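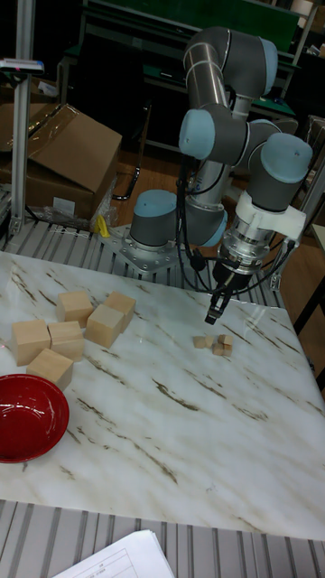 The Firov 706 soil moisture logger reads up to four probes and is meant for field vegetables, soft fruit and vines. This section covers fitting the post, placing the probes and taking the first reading. Every cable needs some slack where it leaves the housing. A loose hanging loop, like the black cables on the arm shown here, is about right. A cable pulled tight will work at the gland and let water in.

Home Manuals Spares Dealers Contact

4.1 Fitting the post

1. Choose a spot in the crop row, away from wheelings and at least two metres from any drip line joint.
2. Drive the ground spike in until the collar is level with the soil.
3. Slide the post over the spike and tighten both clamp screws.
4. Hang the logger on the post with the screen facing north.

CAUTION: Check for buried mains and cables before driving the spike.

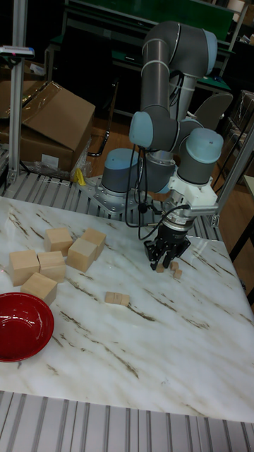 On concrete, such as a polytunnel path or a packhouse apron, use the flat foot instead of the spike. It is sold separately as part 1256. Drill four holes, clear out the dust and bolt the foot down before the post goes in. It has the same job as the silver metal plate under the arm in the picture, where the base is bolted at the back edge of the table: the fixing takes the load and the post only has to stand up. Retighten the bolts after the first week.

4.2 Placing the probes

1. Make a pilot hole with the rod supplied. Do not use a larger rod.
2. Push the probe in by its collar, never by the cable.
3. Set the shallow probe at 20 cm and the deep probe at 50 cm.
4. Firm the soil back by hand and water in with a litre of clean water.
5. Plug the shallow probe into port 1 and the deep probe into port 2.

Note: On stony ground, move the hole if the rod stops. Forcing the probe can bend the tines, and bent tines are not covered by the guarantee.

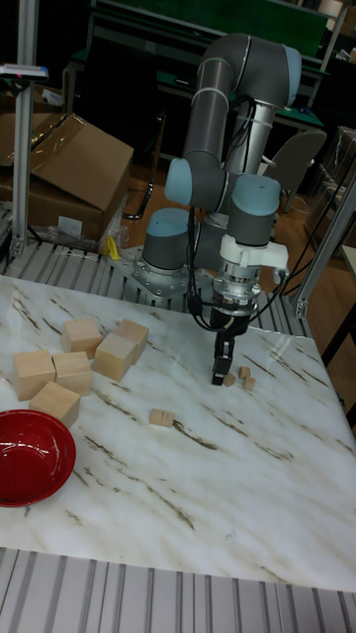

How long should I wait before trusting the readings?

Leave the probes for two full waterings. Until the soil has settled back against the tines, the figures will be lower than they should be.

4.3 First reading

1. Hold the green button until the screen lights.
2. Select the soil type. If in doubt, choose Loam.
3. Press Read and wait for the figure to stop changing.

Code 61 means a port has no probe connected. A steady reading of 97 on dry ground usually means water in the plug. Dry the plug, regrease it and read again.

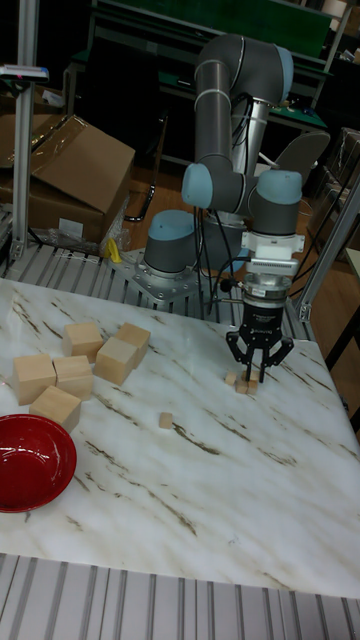 Page last changed: March (S. Bălan)

4.4 Moving the logger between crops

1. Save the season's readings to the card.
2. Unplug the probes and cap each port.
3. Dig the probes out with a hand fork.
4. Wash them in plain water and store them dry, above freezing.

We use cookies to remember your language. Accept Settings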